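双腕ロボットの予算を組み直した話

2023年10月28日

来年度の設備の見積もりをまとめ終わったので、忘れないうちに書いておく。うちの作業場で動かしている双腕の一式について、何にいくらかかったか、次に何を買うかという話である。ロボットの性能の話はほとんど出てこない。

白い作業台の上で、二本の腕に小さな箱型の部品を扱わせている。
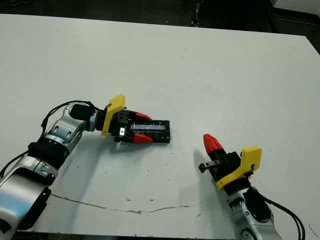
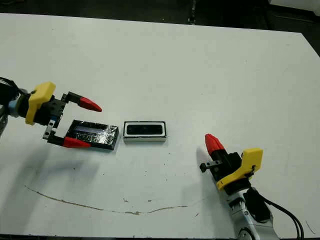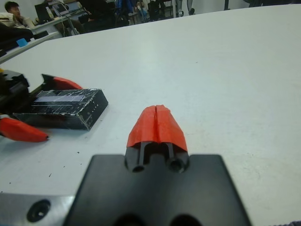

最初の予算を立てたのは3月だった。そのときの表を今見ると、腕とグリッパと制御用のPCしか載っていない。台は手持ちのもので済ませるつもりだったし、ケーブルは付属品で足りると思っていた。消耗品の欄は作ってあったが、中身は空白のまま提出した。承認は一度で通った。通ってしまったので、足りない分は後から別枠で申請することになった。

費用の単位はドルで書く。海外の店からの購入が多く、円に直すと買った時期によって数字がずれて比較しにくい。

まずグリッパまわり。指先は消耗品として扱うことにした。当初は本体の付属品という考えで、交換の予定を入れていなかった。つかむ物の角で表面が傷むし、滑り方が変わると同じ設定で同じ動きにならない。交換の間隔はまだ決められていないが、次年度は指先と固定ねじをまとめて消耗品費に移した。枠は299ドル。使い切らなければ取付板の作り直しに回す。

取付板は3Dプリントで作っている。材料費だけ見れば安い。ただ、穴の位置を直して刷り直し、ねじを締めてみてまた直す、という時間を人件費で数えると安くはない。外注の見積もりをRokineという加工屋に頼んだところ、アルミの削り出しで一式800ドルだった。図面が固まっているなら頼んでもいい金額だと思う。うちはカメラの位置をまだ動かす可能性があるので、今回は見送った。図面が固まったら頼む、と表の備考欄に書いてある。

次に予備品。ここが今回いちばん悩んだところである。腕を一本まるごと予備で持つか、手首のモーターとケーブルだけ持つか。販売店のGistivettiに聞くと、手首の部品の納期は在庫次第で、在庫がないときは読めないという返事だった。腕一本の予備は金額が大きく、棚に置いておくだけで翌年の予算が苦しくなる。結局、手首のモーター、通信ケーブル、電源ケーブルの三点を予備に入れ、予備品の上限を3000ドルにした。

この上限を決めるときに、Clilvilleの工場にいるJu-won Moonさんに相談した。同じような構成を先に入れた人で、予備品の台帳を見せてもらった。いちばん出入りが多いのはケーブルで、モーターは買った年に一度動いただけだった。曲がる場所のケーブルは長さに余裕を持たせて買い、固定具も一緒に注文したほうがいいと言われた。固定具はこちらの表になかったので、その日のうちに足した。

作業台も迷った項目である。今の台は広さに不満はない。両腕が中央に寄っても物を置く余地がある。気になるのは天板の汚れと細かい傷で、カメラで物の輪郭を拾うときに余計なものが混ざると後の処理が面倒になる。台ごと替えるか、上に敷くシートだけ替えるか。台の買い替えは搬入と再校正が付いてくるので、シートにした。つや消しの白で、張り替え用を含めて289ドル。Sungという名前の店で、寸法を伝えると切って送ってくれる。角の切り欠きは別料金だったので自分で切る。

照明は今回の予算に入れていない。天井の灯りで足りているという意味ではなく、何を買えばいいか決めきれなかった。つやのある物をつかむと反射が強く、光を足すと悪くなる場合もある。拡散板を借りて試してから決める。機材の貸し出しをしてくれる先を探しているところなので、決まったらまた書く。

対象物の費用も最初の表から抜けていた。ロボットに扱わせる箱や部品は、廃棄予定の物をもらってくれば無料だと思っていた。実際には同じ形の物を何個かそろえたいし、壊れたら同じ物を補充したい。もらい物ではそれができない。来年度は対象物の購入費という行を作り、品名と購入先を控えておくことにした。金額は小さいが、行がないと誰かの立て替えになる。

人の時間についても少し。操作をする人の時間は前から計上していたが、片付けと校正の時間は計上していなかった。三か月分の作業記録を見直したら、校正だけで半日つぶれている日が思ったより多い。カメラの取付板を外すたびにやり直しになるためで、これは取付板をアルミにする話ともつながっている。次の見積もりでは、外注費と校正の時間を同じ表に並べて比べるつもりでいる。

表の形も変えた。以前は品目ごとに一行で、購入時の金額しか書いていなかった。今は購入費、年間の維持費、納期、代わりになる品の四列を足してある。納期の列は空欄でもいいから必ず作っておくと、止まったときにどこへ電話するかがすぐわかる。代わりになる品の列はまだ半分も埋まっていない。

保守契約は入らなかった。提示された内容は年一回の点検と電話窓口で、部品代は別だった。点検の項目を見せてもらうと、ねじの締め直しと動作範囲の確認が中心で、自分たちでできる範囲に収まっていた。ただ、担当が替わったときに誰も手順を知らないと困るので、点検の手順書を作る時間を年度の初めに確保した。二年目にもう一度見積もりを取る。

申請書は先週出した。返事が来る前に、ケーブルの固定具だけは今年度の残りで注文してある。型番を一つ間違えていたので、その分は交換の手続き中。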